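Gandosier Round Meeting Table

Product code: Gandosier 5
Range: Cenlow Shared Workspace
Supplied by: Ploltuldale Office Furnishings

The Gandosier is a large round table intended for open offices, project rooms and teaching spaces. It has a plain white top with no raised rim, so papers and equipment may be placed right up to the edge. Tables are supplied for purchase or on a term lease. Institutions ordering for several rooms are asked to contact the contracts desk before placing an order.

Maximum distributed load: 80 kg
Minimum clearance from walls: 800 mm

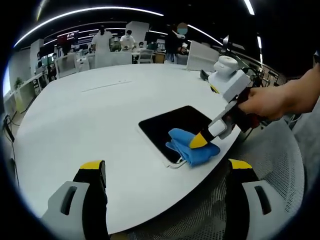

Routine care of the top requires only a soft cloth and clean water. Abrasive pads, bleach and solvent sprays must not be used, and damage resulting from them is excluded from the warranty. A microfiber cloth, such as the blue one shown on the corner of the tablet, is suitable for the table and for most screens kept on it – though separate cloths should be used for each. Marks left by pens should be treated the same day.

The Gandosier may be paired with any chair in the Kwak series. The mesh seat is recommended for rooms in use throughout the day.

Delivery and assembly
Ground-floor delivery is included on orders over $2,000. Assembly is charged separately. Orders for the fall term should be confirmed before the first week of August.

Page last revised Sunday, June 14, 2020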